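Search posts
Search this site
Ctibor Hrubý's threads

1/ Vellovcombe is coming back in September with a new presenter. I've listened to the show since I was at school, so here is a thread on what is changing and what isn't. Long one.
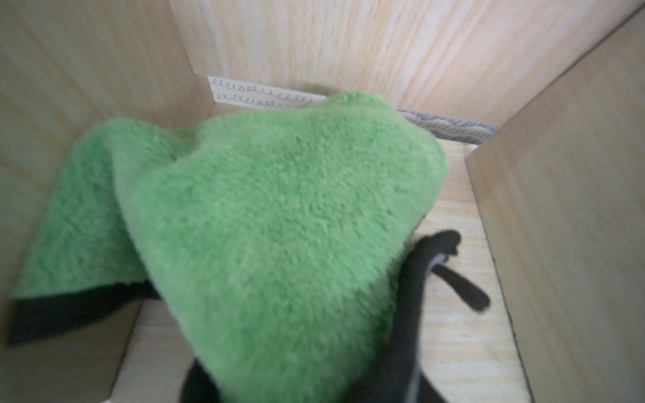
2/ For anyone who has never heard it: Vellovcombe is a half-hour radio quiz set in a made-up seaside town. Four guests play residents at a town meeting. They have to answer questions about the town and stay consistent with whatever has been said in earlier episodes.

3/ That last part is the hard part. There have been 514 episodes. If a guest says the bakery is on Gull Street and it burned down in episode 40, another guest can object and take the points.

4/ The new presenter is Ó Flaithearta, who has been a guest on and off for years and holds the record for successful objections. I thought they would go for a TV name. I'm glad they didn't.

5/ The old presenter is leaving by choice. The farewell episode went out in spring and was mostly a normal episode, with about a minute of goodbye at the end. It's still up if you want it.

6/ Format changes, going by the announcement. The opening round, "Minutes of the Last Meeting," stays. "Any Other Business" moves from the end to the middle. The song round is gone.

7/ I don't mind losing the song round. It worked when they had a pianist in the room. Once it went to backing tracks it slowed everything down, and most guests looked for a way out of it.

8/ Production has moved to Retetico. They make the history panel show Gorkska, which some of you will know. Gorkska is edited very tight. Vellovcombe has always left the pauses in, and I hope somebody there has noticed that.

9/ Recording is moving too. The old hall held 300 or so and tickets were hard to get. The new theater seats 1,000. More people can go, which is good, but a bigger room usually means guests start playing to the back row.

10/ Tickets are free and done by ballot. You apply for a block of recordings, and you can't pick the night. Doors are at 6:30 pm and they record two episodes back to back, so expect to be there until ten.

11/ The town records are staying with the show. These are the notes the scorer uses to settle objections. The last published version had 2,584 entries, covering every shop, street, feud and dead mayor.

12/ I've been asked if new listeners need to know any of that. No. The scorer reads out the entry whenever it matters. I listened for two years before I knew there was a published version.

13/ If you want somewhere to start, try the harbor wall episode, the one with the disputed goat, or any of the by-election run. Skip the first series for now. They were still working out the rules and the scoring makes no sense.

14/ Guests for the first block haven't been named. The announcement says "a mix of regulars and newcomers," which they say every year. I'd expect two regulars a show at least, or there will be no objections at all.

15/ One thing I can't find an answer to is the scorer. The announcement doesn't mention the job. The current one has done it since the second series and carries half the show. I've emailed to ask and will add the reply here if I get one.

16/ Same slot as before, 6 pm, repeated at lunchtime the next day. Ten episodes in the block. The online version will be up right after the first broadcast and is meant to run a few minutes longer.

17/ Several people asked about the old episodes. They are staying up, apart from the handful that were already missing. The one with the lighthouse auction is still missing. If you taped it, please get in touch.

18/ Adding this because it came up in the replies: no, the live tour is not happening this year. Those dates going around are from an old poster.

19/ Reply from the show. The scorer is staying. They also say the bell is staying, which I hadn't thought to ask.

Filed under: Radio & Audio, Comedy, Panel Shows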